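Avton Interfaith Women's Circle
Minutes, 4/14/19

2 comments | 4 shares

The March minutes were approved with one correction to the spelling of Konstantinidis Hall.

Lent supper: takings came to $1,384. Members agreed to send it all to the Lilar Street shelter.

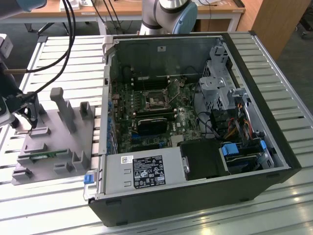

Marriage preparation evenings: the Nevell parish has asked to join. Agreed, if they bring their own leader. Print 125 flyers.

Next meeting to be set by email.

We use cookies to improve your visit. Accept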